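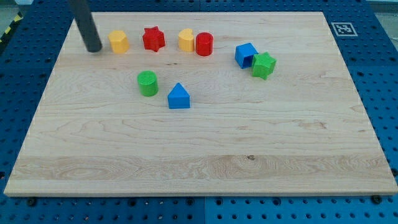

Murnavis is a grain and root spirit made in and near the river town of Plindthorpe. It is distilled from a mash of rye and roasted chicory root, rested in wood for a short time, and usually sold at 37 percent alcohol by volume. The name is used both for the spirit and for the small glass in which it is traditionally served. Outside the region it is sometimes listed under "other grain spirits" on bar menus, and it is often mistaken for a type of aquavit, although it contains no caraway or dill.

Name

The word is first found in household account books from Plindthorpe, where it is spelled murnavis, murnawis and mornavice, sometimes on the same page. It may come from a dialect word for the murky liquid left at the bottom of a mash tub. A second explanation, that it was the surname of an early distiller, was popular in tourist leaflets, but no such family has been traced in the parish registers.

History

Distilling in the district began as a winter job on rye farms. Farmers used small pot stills, often shared between neighbors, and drank most of what they made or traded it for salt and lamp oil. Chicory was added when rye was short. It was already grown locally as animal feed and as a coffee substitute, and the roasting ovens built for the coffee trade could be used for the mash as well. By the time rye was plentiful again, drinkers had become used to the bitter taste and the root stayed in the recipe.

At the height of the trade there were 48 licensed stills in the district. The first large distillery, Donati, was opened on the east bank by a family of copper workers who had until then made and repaired stills for others. Donati introduced continuous roasting, which gave a more even color to the root, and was the first producer to put murnavis in bottles. Before this it was sold from the cask to anyone who brought a jug.

A change in the excise rules, which taxed stills by capacity and not by output, made the smallest producers unprofitable. Most closed within a few years. Several families went on distilling without a license, and murnavis kept a reputation as a back-kitchen drink long after the law was relaxed. The Donati distillery stopped work when its river warehouse was flooded in March, during a spring thaw, and the stock was lost. The building later served as a feed store.

The modern revival is usually linked with Sem Visser, a former maltster who leased part of the old Donati building and began distilling there under the name Sostari. Visser worked from two surviving recipe sheets, neither of which gave a roasting temperature, and made a long run of trial batches before putting a bottle on sale. The first release was 500 bottles. Other producers followed, most of them breweries that already had access to rye malt.

Production

Murnavis is made from a mash of malted and unmalted rye to which ground, roasted chicory root is added. The share of chicory varies. Older recipes call for as much as a fifth of the dry weight, while most current versions use less, as a large amount slows fermentation and leaves a sticky layer in the tub that is hard to clean out.

The root is washed, sliced and dried before roasting. Darker roasts give notes of burnt sugar and cocoa, and lighter ones are closer to parsnip. Some distillers roast only part of the root and add the rest raw - this was the usual method on farms without an oven.

Fermentation takes five to seven days. The wash is then distilled twice in copper. In the second run the distiller makes the cut to the tails later than is common for rye whisky, as many of the heavier flavors from the chicory come over near the end. A late cut also brings oils that can turn the spirit cloudy when it is chilled or diluted. Sostari does not chill-filter and prints a note about this on the back label.

Resting

New murnavis is harsh and is rarely sold straight from the still. It is rested for at least three months, and seldom for more than two years. Oak casks are the most common choice now, but they were rare in the district in the farm period, when fruitwood and ash were used. Casks are often reused many times, so the wood adds little color. Most of the pale brown shade in a bottle comes from caramel or from a small amount of roasted chicory steeped in the spirit after distilling.

Whether steeping should be allowed is a matter of dispute. Producers who use the method point out that it appears in one of the old recipe sheets. Those who oppose it say that the sheet describes a cordial, sweetened and meant for invalids, and that the color misleads buyers about age.

Styles

Farm murnavis is unaged or rested only briefly, cloudy or nearly so, and bottled at a higher strength. It is mainly sold at the distillery door.

Town murnavis is the standard form. It is clear to light brown and bottled at 37 percent.

Double root is made by adding a second portion of roasted chicory to the still before the second run. It is strongly bitter and is used more in cooking and mixed drinks than on its own.

A sweetened liqueur version, bottled at 32 percent, is sold in the winter months. Some retailers shelve it with coffee liqueurs, although it contains no coffee.

Serving

Murnavis is normally drunk at room temperature from a short, thick-bottomed glass without a stem. The glass is filled to the brim, and the first sip is taken with the glass still on the table. Adding water is accepted, but ice is unusual in Plindthorpe itself. It is served after meals, with hard cheese or smoked eel, and in cold weather it may be added to hot milk.

In cocktails it is used in place of rye whisky or alongside a bitter liqueur. A mix of murnavis, dry vermouth and orange peel is known locally as a Ferryman. Cooks use double root in glazes for pork and in a dense rye cake that is baked a week before it is eaten and kept wrapped in a cloth.

Legal status

The name has no legal protection, and a spirit labeled murnavis may be made anywhere and from any base. A proposal to limit it to rye and chicory spirits from the district has been put forward twice by local producers. Both attempts stalled over the question of steeping, and over whether root grown outside the district could be used. Local chicory now covers only about half of what the distilleries need, with the rest bought in dried.

See also

Aquavit
Chicory
Korn (spirit)
Rye whisky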